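Plestdale Tool Library
Progress report to the Kitel Fund, second half of the grant period

Prepared by Nabila Benjelloun, coordinator

Where we are

When I wrote the application I said the library would be fully open by the end of summer. We were fully open in December. The floor is to blame for most of it, and I will get to the floor.

The short version is that members can now walk into the old Jutitz hardware store, borrow a tile saw, and take it home. Most of them bring it back. As of this report we have 793 members and have made 1,764 loans, which is more than the application promised on the second number and less on the first. It seems we predicted a large number of mildly interested people and got a smaller number who are redoing their bathrooms.

The building

You will remember that the lease on the Jutitz building came with the old fixtures, including the long counter, the nail bins, and a cash register that weighs as much as a calf. We kept the counter and the bins. The register is still here too, since the two people who offered to haul it away both came, looked at it, and left.

The floor under the back room was supposed to need sanding. Once the linoleum came up, it needed replacing, and so did a good part of what was underneath. The contractor used the word "spongy" in his first email and "historic" in his second, and the price went up between them. We moved money from the signage line to cover the difference, with your approval, for which thank you again. Our sign is therefore a banner. It has a grommet in each corner and makes a noise in the wind that the barber next door has described to me in detail.

The heat works. The back door sticks in wet weather and swings open in dry weather, and we have been told both are the hinges. The ramp passed inspection on the second visit. It failed the first because the handrail was an inch too low, and I would like it on record that I measured it and it was fine, and that I then measured it with a tape that did not come out of our own lending stock and it was an inch too low. That tape has been retired.

Lending

Power washers go out the most, and it isn't close. We bought them as an afterthought, and by the time the weather turned there was a waiting list for them longer than the one for everything else combined. Carpet cleaners come next, then the tall ladders, then the drain snakes, which tend to be borrowed in a hurry and returned without much conversation.

The hand planes, which I argued for at some length in the application under "preserving traditional skills," have gone out to one man. He is very happy with them. I have stopped reminding him about the due date.

Loans run for a week with one renewal. We dropped the deposit after the first month. It was stopping the people we most wanted to reach, and the paperwork of giving it back took more staff time than the tools were worth. Losses have gone up a little since then, mostly drill bits and one sawhorse. A sawhorse is sold and used in pairs, so we now own one that people look at sadly.

Late returns are a real problem and I don't want to make light of them, or not very. A carpet cleaner that comes back late in a week with a booking behind it means a phone call to someone who has already moved their furniture onto the lawn. We tried text reminders through the Paju booking system. For the first couple of weeks Paju sent them in the middle of the night. That has been fixed, and I will say for the midnight reminders that the return rate was excellent.

The booking system

Paju does most of what we bought it for. It tracks the tools, it tracks the members, and it prints labels. It does not understand that a tool can be in the building and broken at once, so anything waiting for repair has to be checked out to a made-up member. Our made-up member is called Shelf Repair and is, by volume, our heaviest user. I have taken Shelf out of the numbers above.

The vendor says a proper repair status is coming in the next update. They also said that before the last update. We pay by the year and the renewal comes up after your next review, so I would be glad of your view on whether to stay put or move everything over to something else and lose a month to it. My own view changes depending on whether I have just been on the phone with them.

Classes

The application promised a class every other week. We have kept to that apart from the weeks the floor was up. Basic drilling and hanging fills every time. Sharpening fills. Small engine repair filled once, and then the instructor's own mower failed to start in front of the group, and interest dropped off, which I think is unfair, because watching him find out why took the whole two hours and was the best class we have run.

"Reading a Lease," which is not a tool class, was added after several members said they weren't sure they were allowed to put a hole in their own wall. It now has up to 5 times the sign-ups of anything with a saw in it. We don't have room for them all, and we have asked the branch library up the street if we can borrow their meeting room. They said yes, if they can borrow a ladder.

We had planned a kids' session on birdhouses. The kits arrived with the roof panels cut for a different birdhouse. The supplier refunded us and let us keep the kits, so if the Fund knows anyone who needs birdhouse floors and walls, please put them in touch.

Staffing

We have 2 paid part-time positions, mine and the front desk. The front desk position turned over once during the period. The first hire was very good and was hired away by the rental center on the highway, which I took as a compliment for a day or so. The second has been with us since fall and has reorganized the wrench wall in an order that makes sense to everybody except me. I have been asked to stop putting things back.

My hours in the application were too low. I wrote them that way because I thought a smaller number would look better, and it did, and then I had to work the larger one. The revised budget shows the real figure. I'd like the next application to start from there.

Money

The detailed sheet is attached separately. In plain terms, construction ran over, signage came in at almost nothing (see banner), tools came in slightly under, and insurance came in exactly where the broker said it would, which I mention as the only line of its kind. The under-spend on tools is there because a closed cabinet shop in Plestdale gave us its clamps. We had budgeted for clamps. We now have all the clamps we will ever need and some left over, and have asked to move that money to ladders. I sent the request form last month and would appreciate a yes or no, as the ladder price is only good through the end of the quarter.

Membership fees are on a pay-what-you-can basis. Most people pay the suggested amount. Some pay nothing, which is what the scale is for. One household pays double and writes "for the sawhorse" on the memo line.

What we said we would do and haven't

The tool drop box for after-hours returns has not been built. The design we liked turns out to be too small for nearly everything we lend. We are looking at a locking shed on the side of the building instead, and the town wants a drawing before it will tell us if we are allowed one.

The member survey went out late and the answers are still coming in. From the first batch, people would like longer Saturday hours, more power washers, and for the banner to be tied down better.

The partnership with the high school shop program is agreed in principle. It was also agreed in principle at the time of the last report. The new shop teacher starts after winter break and I have a meeting with her on the calendar.

Next period

Ladders, if approved. Longer weekend hours, which needs a third part-time person or a change in the laws of physics. A decision on Paju. The shed drawing. A second run of the sharpening class for people who were turned away from the first. A real sign, at whatever size the remaining money buys.

You are welcome to visit any time we're open. Please use the front door, particularly if it has been raining.

Nabila Benjelloun
Plestdale Tool Library
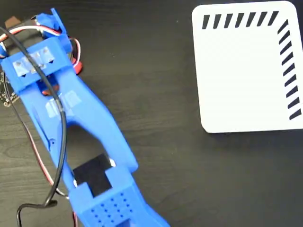

Blue 3D-printed gripper arm with its servo and wiring, on a dark tabletop.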